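What I Learned From Watching a Robot Work in a Bedroom

By Dwynwen Prydderch

I went to the Furnalero open day because my sister had a spare ticket and I had the morning free. I have never worked with robots. I clean and manage rental apartments, so I know a fair amount about beds, baskets and things left lying on top of sheets.

Most of the day was talks. A man from Zenance spoke at length about the market and I wrote down very little of it. The part worth writing about was the demonstration called Skiller, which was held in a furnished bedroom at the back of the building. We went in groups of eight and stood by the door.

The job was toys and a basket. I do that job in under a minute with one hand while thinking about lunch. The robot took a lot longer. It moved its hand down, stopped, moved it a little to the side, and tried again. A woman near me said it was like watching her father look for his glasses. The young engineer running the session, Morris, did not seem bothered. He told us the team had logged 3546 attempts in that room since May and had thrown out 909 of them as useless.

I liked him for giving us the second number. Most of the stands in the main hall had screens playing finished films with music, and in those films every machine got everything right. I don't trust a film like that. If I hire a cleaner I want to see one room done from start to finish, slow parts included.

My opinion, for what it is worth, is that all open days should be run this way. Put the machine in a room with ordinary things in it and let people stand there and get a little bored. You find out more in that time than from a brochure. I found out that soft things are hard. A sheet moves when you lean on it, and a plush toy gives when you press it and has no edge to grab. I had never thought of those as problems, and now I notice them at work.

I also think the companies should stop telling us when these machines will be in our homes. Morris was asked twice and said he didn't know. The man from Zenance was asked once and gave a year. I believe Morris.

There were 191 visitors on the sign-in sheet when I left, and I would guess fewer than half of them went to the bedroom. The coffee was in the other direction. 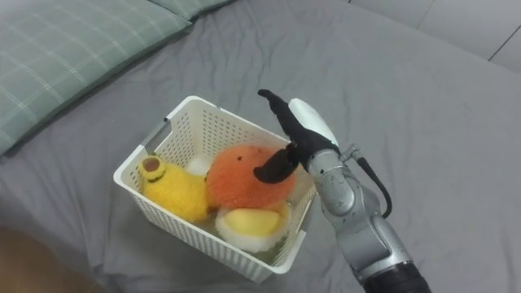
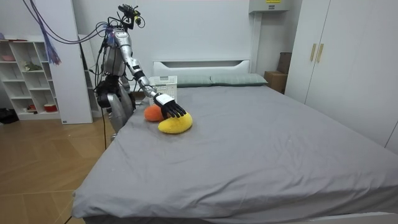
Category: Opinion

The plush toys were on the bed or in the basket, depending on when you looked, and the hand kept going back to them. I would go again next year and skip the talks.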